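Ticket: Reading list exports drop every non-Latin title
Opened by: Jozefína Ševčík
Product: Astow home library catalog, desktop version
Status: Solved (by me, with help)
Opened: 1 Oct 2025

First post

Hi all! I've been cataloging my books in Astow since February and I love it to bits, but I've hit something that is driving me up the wall. When I export my reading list to a spreadsheet, any book whose title isn't in plain old Latin letters comes out as a row of question marks. The author goes too. The shelf number and the price come through fine, so the row is there, it just has no name on it.

Inside the app everything looks perfect. I can search for those titles, sort by them, print the little spine labels, all good. It's only the export. I have 400 books in there and a good chunk are Chinese, Bulgarian or Japanese (my aunt traveled a lot and I got her shelves), so fixing them by hand is not my idea of a fun evening.

What I tried before writing in

Restarted the app, restarted the computer. No change.

Exported just one shelf instead of the whole list. Same question marks, only fewer of them.

Exported as plain text instead of a spreadsheet file. Question marks again, and the columns ran together on top of that, so I went back.

Made a new empty library, typed in 3 books by hand, exported. The two English ones were fine and the Chinese one was mush. So it's not my old data being weird, which was my first theory.

Reply from Svetozár Bartoš, Astow support

Hi Jozefína, thanks for being so thorough. Can you open the exported file in a basic text editor, not the spreadsheet program, and tell me whether the titles are readable there? Please also tell me what's selected under Settings, Export, Text encoding.

My answer

Okay, so in the text editor it's still question marks. And the encoding menu says "System default," which I have never touched (I didn't know that menu existed, it's way down under the label printer stuff!).

I switched it to UTF-8 like the help page says and exported again. Now the text editor shows everything beautifully. I did a small victory lap around the kitchen. Then I opened the same file in my spreadsheet program and got a whole new kind of garbage, all accented letters and little boxes. So, progress? Sort of?

Reply from Svetozár Bartoš

That is progress. The file is correct now and the spreadsheet program is guessing wrong when it opens it. Don't double-click the file. Start with a blank sheet, use the import command, and pick UTF-8 when it asks about the file's origin.

My answer, with the test I ran

Did that, and to be really sure I grabbed one book off the pile and checked it from start to finish. I picked one with Chinese characters and a number on the cover, figuring that if a mix like that survived, the rest would too. Deleted its old entry, typed it in fresh, exported, imported the way you said. Every character came through, and so did the 2023.

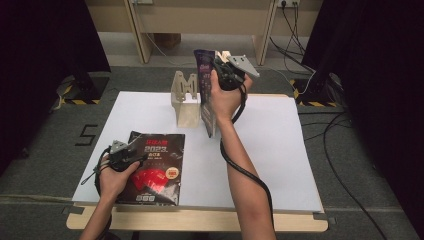

Steps that worked, for anyone with the same problem

1. Go to Settings, Export, Text encoding and choose UTF-8. Click Save before you close the window, or it goes right back to System default. I lost ten minutes to that one.

2. Export your list again. The old file can't be rescued, the letters are already gone from it.

3. Open a blank sheet and import the new file. Choose UTF-8 and comma as the separator.

4. Scroll down to a title you know is tricky and check it before you save over anything.

One leftover thing

The shelf numbers lose their leading zeros on import, so 08 turns into 8. Setting that column to Text on the import screen takes care of it. Ľudovít Rusnák in the user group pointed me to that, thank you!

I'd still love for UTF-8 to be the default in the next version. Svetozár says he's passed it along. Go ahead and close this one.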